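Bananas reach the Barroso wholesale market green, hard and stacked in 18-kilo boxes. What happens next decides how they taste at home.

## Two degrees

Samer, a ripening house at the north end of the market, runs 60 rooms. Each is sealed, warmed and dosed with ethylene, the gas the fruit gives off by itself. After that the work is mostly watching. A room that drifts 2 degrees too warm gives soft pulp under a green skin, and shops send those boxes back.

Most loads leave at the stage the trade calls more yellow than green. Corner stores want them riper - they sell by the piece, for eating that day.
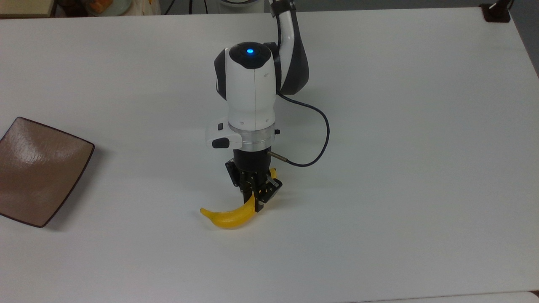
At home the rules are simpler. Keep bananas out of the fridge until they are ripe. After that the cold will darken the peel, but the inside holds for a few more days. Spotted ones are sweeter and better for baking.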